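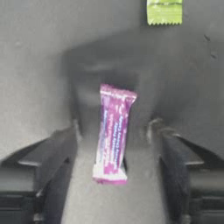 Small Candy Wrappers and How Well They Can Be Read

Birsen Çetinkaya and Hubert Michalski
Packaging and Materials, second-year project, December

1. Background

Small candy bars are sold in flow wrap, a single sheet of thin film that is folded around the bar, sealed along the back, and pinched shut at both ends. The method is cheap and fast. It also leaves very little flat surface for printing, and the film creases once the bar is handled.

Our project looked at two questions. The first was how much of the text on a small wrapper a person can read at normal distances. The second was whether the end seals or the back seal give way first when the wrapper is pulled open. We chose these because our course covers both print layout and sealing, and the same samples could be used for both parts.

2. Samples

We bought 300 small bars in mixed bags from a local wholesaler. They came from three brands, Trinine, Fumimel and Tatlı. All were single-bite or two-bite bars in shiny film with crimped ends. We removed any bar with a torn seal before starting and kept the rest in a closed cupboard at room temperature.

The colors varied a lot. Purple, red and gold were the most common. A purple wrapper with white and light blue print running the length of the bar is a good case of the layout we were interested in: the text is set in narrow lines along the bar, so it has to be turned sideways to be read, and highlights from the shiny film sit right beside the print.

3. Reading test

We used 100 bars for this part. Each one was stood upright in a holder on a desk under the ceiling lights. Readers sat at a marked distance and wrote down any words they could make out. They were not allowed to touch the bar or tilt their heads, which some of them found hard. We then moved the chair closer and repeated the test until the brand name could be read, and then again for the smaller text.

Brand names printed across the bar were read from much farther away than names printed along it. We had expected a difference but a smaller one. Ingredient text was not read by anyone at the longest distance, whatever the direction of the print.

Creases mattered more than color. A fold through a line of small letters usually cost the reader the whole line. White print on dark film did well in shade but poorly when a lamp was placed to one side, where the reflection was close to the same brightness as the letters. Turning the bar a little in the holder was often enough to bring the words back.

4. Opening test

The remaining bars went to the opening test, apart from a few we kept as references. We clamped one end seal and pulled the other with a hand-held force gauge made by Wumero. The gauge stores its peak reading, and Hubert copied each value into the spreadsheet while Birsen changed the sample. We logged 594 readings in all, with several readings per bar as the seals were tested separately after the first one opened.

The end seals opened before the back seal on most of the bars. The crimp pattern seemed to help the film peel evenly once it started. Tatlı bars were the exception. Their film tended to tear down the side before the seal moved, and we had to mark those readings as film failures and leave them out of the averages.

5. Problems

The first batch of readings was not usable. We had clamped the samples too far in, so the jaws were gripping the candy through the wrapper. We redid the batch with the clamp on the seal only.

The reading test had few readers and most of them were from our own class. Two already knew the Fumimel wrapper well and may have guessed the name from the color. We would use plain mock wrappers if we did it again.

6. What we would change on the wrapper

Print the brand name across the bar at least once, even if it has to be small. Keep the smallest text away from the back fold. Use a matte patch under the ingredient list. Our teacher asked about cost for the last one, and we have not been able to get a price for film with a partly matte finish.

7. Storage of samples

The opened wrappers are flattened in the project folder by brand. Unopened reference bars are in the cupboard in the materials room, top shelf, and should not be eaten before grading.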